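Comparing fingertips, week two

Fri 16 September

I said last time I would write up the fingertip comparison once I had more than a few days of it. I still don't have everything I wanted, but I have enough to say which set is staying on.

The setup has not changed since the last post. I use two hand-held grippers, one per hand, each with its own camera. I pick things up, pass them from one hand to the other and put them down again, and the recordings get used later to train the arms. The grippers have to feel natural in the hand, because if I fight with them the recordings show it.

There were two sets of tips to compare. The first is from Varkar. They are soft, wide and rounded at the end. The second is from Skelura, firmer and shaped like a wedge. Bent Toft lent me the Varkar set and I bought the Skelura ones myself, so you can decide how much that sways me.

I started with hard objects: boxes, mugs, a stapler, a tape measure. There was very little between the two sets. The Varkar tips held a mug better by the handle because they squash a little around it. The Skelura tips were better at picking up anything thin from a flat surface. I can get the edge of the wedge under a ruler without chasing it across the table, and I could not do that with the round ones at all.

Bags and cables were what I was really interested in. Plastic packaging is slippery, it folds when you don't want it to, and it makes the camera's life hard because it reflects whatever light is overhead. With two grippers you can hold one end and work on the other, and that is where the shape of the tip started to matter.

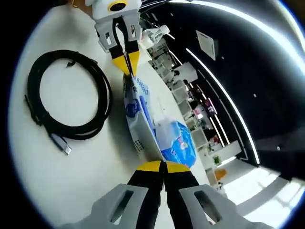 With the Varkar tips I had to pinch a bag in the middle and hope it came up as one piece. If I went for the edge, the plastic slid out as soon as I lifted. With the Skelura tips I can take a small fold at the end and keep it. It still slips if I lift fast. I did 300 bag pickups with each set and dropped 8 with the wedges. I lost my tally sheet for the round ones partway through, so I can't give you a fair number there. It was more than 8.

Cables went the same way. A braided cable is easy with either set. A thin smooth one rolls between the round tips, and the wedges hold it as long as you close on it squarely.

There are two things I don't like about the Skelura tips. They wear at the front edge, and you can feel the difference after a few days of use. They are also a pain to change. There is one small screw on each, and it is on the side you can't reach without taking the finger off its mount. Amos Mbeki filed a notch in one of his so a short driver fits. I may copy him, but I want to see if his cracks first.

A few people asked about the cameras. I have kept the wide lens on both grippers. The Flaltent lens I tried in the spring gave a flatter picture, but it lost sight of the other hand whenever I brought the two together, and for handovers that is no good to me. The wide one bends everything near the edges and takes in half the room along with the table. I can live with that.

I am up to 2,833 recordings in total now, counting the ones from before the tip change. I have not decided if the old ones are worth mixing in with the new. Bent thinks yes. I would like to train once with them and once without, and that means a lot of waiting on one computer.

The Gunnlaugsson controller is still in its box. It is meant to come with 7 presets for different grip forces, and I will try it once I have fresh tips fitted. If anyone has used one with soft packaging, leave a comment and tell me which preset you ended up on.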